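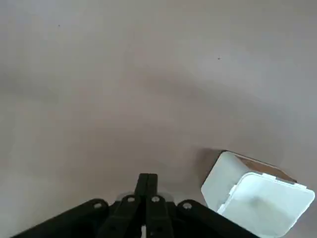

Buying a vacuum sealer for my small spice business

In April I finally replaced the old sealing machine, and two people have already asked me how I chose, so I write it down while I still remember the details.

I sell dried pepper, ginger and smoked fish powder from a rented kitchen in Hamilton. For three years I was closing every bag with a hand sealer, the kind you press down with your palm. It is fine for a few bags in the evening. Last winter a shop called Saliba began to order from me every month, and the first order was 559 bags. My wrist was sore for a week.

So I started to write to suppliers. I should say that I am an accountant by training and I like to compare things on paper. Most product pages told me the machine was of superior quality and very little else. I wanted to know the length of the sealing bar, the price of the spare heating wire, and who pays the freight if the machine arrives damaged. I wrote these questions to several companies and only two of them answered all three.

The first was Fener. Their model was $795 before shipping, with a long bar and a pump that can be opened and cleaned. The second was Wekico, which was cheaper, but the spare parts had to be ordered in packs of ten and I did not want to keep a drawer full of wire.

My friend Yaa Acheampong, who packs tea and has more experience than me, told me to ask for a video of the machine running with powder, not with beans or meat. This was very good advice. Fine powder goes up into the seal when the air is pulled out, and then the seal does not hold. Fener sent me a video the next morning. You could see the seller wiping the mouth of each bag with a dry cloth before closing it, and I have copied this habit.

I bought the Fener. Shipping was another $67, and it came in a crate so heavy that Kwabena Dogbe from the bakery next door had to help me lift it — thank you again, Kwabena.

After one month I am mostly satisfied. The seal is straight and wide. The manual is translated badly (I am allowed to say this, I think) and the pressure dial has no numbers, only a thick line that gets thicker. I put my own marks on it with nail polish, one colour for pepper and another for ginger. The fish powder I still do slowly, with the pump at the lowest setting.

If somebody has used the Premine bags with this kind of machine, please write to me. Their price is good, but I would like to hear how they behave in the freezer before I order a full carton.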